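From: Diarmuid Kavanagh
To: Bandamwood Civic Discussion List
Date: 23/02/2022
Re: [bandamwood-civic] The mayor's speech, and what was left out of it

Darragh Breathnach wrote:

> I watched the whole address and I thought it was a decent speech. She said
> she'd work with the council on the Merumer Street bridge if the council
> would work with her on the budget. What is so sinister about that? Every
> elected official makes deals. You people hear a threat every time she
> clears her throat.

Darragh, I don't hear a threat every time she clears her throat. I hear one when she says, and I'm copying from the city's own transcript, "I would hate to see the bridge money get lost while this body is busy with subpoenas." I grew up with an older brother. I know what "I would hate to see" means.

For those who skipped the address, and I envy you the evening, some background. The council voted in August to look into how the parking contract went to Ultora. It asked for the bid scoring sheets. It got a cover letter. It asked again and got the same cover letter with a new date on it. Only then did anybody use the word subpoena, and from the wailing at City Hall you'd have thought they had sent the sheriff.

The bridge has nothing to do with any of this. It was closed to trucks before Ultora ever put in a bid. The state money for it is sitting there whether or not the council reads a scoring sheet, and the only signature missing is the mayor's. So when she stands up and puts the two in one sentence, she's the one who tied them together. 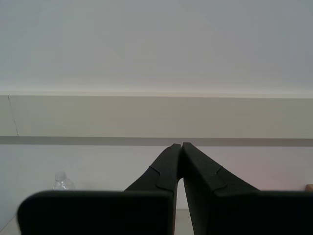

Darragh says he'd still take the deal. He wrote to me off list last night (with permission to pass it on) that his drive to Tully is almost 41 minutes with the detour, that he has been making it twice a day for longer than he cares to add up, and that if the price of a bridge is some paperwork staying in a drawer, he can live with the drawer.

I have sympathy for this. I've sat in that detour myself, behind a cement mixer, thinking dark thoughts about representative government. But consider what happens the next time. There will be another contract and another thing people badly need, and she'll have learned that the second one makes questions about the first one go away. I'd rather not teach her that. She's a quick study.

I also want to answer the point, made by several people here, that the investigation is "just politics." Of course it's politics. It's a city council. They ran for office, some of them more than once, with yard signs. The question is whether they're entitled to see the sheets, and section 6 of the charter says they are. I read it again this morning. It's 2 paragraphs long and it contains no exception for mayors who are having a good year.

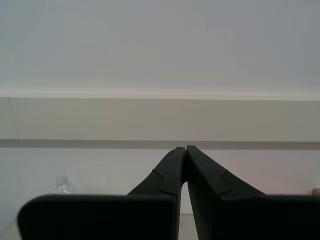
And she is having a good year, I'll give her that. Sales tax receipts are up and the old mill has tenants. The speech leaned on all this pretty hard, the idea being that when things are going well you don't go poking around in the engine. My own experience with engines is limited but I believe the people who do well with them poke around fairly often.

What I'm asking for is modest, and I'd like it discussed here before the next council meeting:

1. A short letter from residents asking the mayor to sign the bridge papers now, on their own, with no mention of parking. Keep it to one page. If we put parking in it, we've made her argument for her.

2. A separate letter asking the clerk to release the scoring sheets to the council under section 6. Names and street addresses, please. The last petition had 200 signatures and one of them was "Concerned," who I assume is a large family.

3. People at the meeting. You don't have to speak. Sitting there looking awake is enough to unnerve most of them.
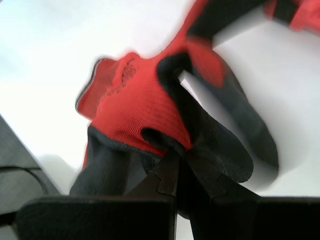
## Housekeeping

I'll post drafts of both letters as plain text. Please comment on the list and don't send me private edits, because I got three versions of the last one and each had removed a different comma and the same paragraph.

Please also trim what you quote. Yesterday's digest had the entire address in it four times. Once was plenty.

Darragh, you're welcome to sign the first letter and skip the second. I mean that. You've got as much claim on that bridge as anyone here, and a signature from somebody who liked the speech is worth more than mine – the clerk stopped opening my mail with any enthusiasm a while back.

If anyone has the full Ultora bid, the one with the appendix, I'd like a copy. Mine stops in the middle of a table.

Diarmuid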